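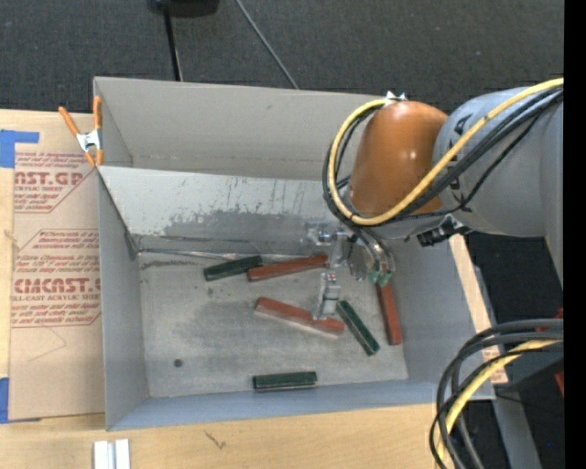 Do the blocks need to be sorted by colour before they go back on the shelf?

Only if whoever wants them next cares about colour, and so far I can't find anyone who does.

9th September, Brakthorpe workshop

Back on the blocks, the red and the dark green. The Nuvside sheet says to keep the colours apart "to preserve set integrity". I don't know what that means for a coloured block. I tried to find out in August and got a photocopy of the same sheet.

What I can say from handling them:

- Lengths differ. There are short ones and longer ones and the colour doesn't tell you which you've picked up.
- The red fades. One of them has a top face gone well off its original shade, with a pale edge beside it. Held next to a fresh red you'd think they came from different suppliers. Maybe they did.
- One green has a groove along its length. I can't say whether it was cut that way or got that way. Not on the drawing I have.

So if we must sort by something, I'd sort by length. Will try that next week and see if anybody complains.

**The bin.** The big grey one. Somebody wrote on the job board that it was "as good as new after cleaning". It isn't. The sloping inner wall is scratched all over and the lower half has a broad dark scuff. The floor has cloudy stains and specks. I'm not convinced cleaning touches any of it; I suspect half of what we call dirt is worn paint. Also a thin shiny crumpled seam along the foot of that wall, with dark smudges close by. I'd like to know what it is before anyone picks at it with a scraper.

Timmermans offered a replacement, list no. 1049, 300 deep on the inside. They say the coating is scratch-proof. They said so of the last lot as well, and I have one of those at home with nails in it. Will ask for an offcut and drag a block across it myself before we order.

Weighed the whole box of reds, 796 g with the lid off. The Prirnlow sheet gives almost 1831 g for a full box, so either ours is well short or theirs is for another size. I lean to the second. The sheet doesn't say which material, either. Not going to chase it unless we run out.

To do:

- [ ] offcut from Timmermans
- [ ] damp cloth on one corner of the bin, plain water, nothing stronger
- [ ] find the older drawing, check for a groove
- [ ] take the "good as new" note off the board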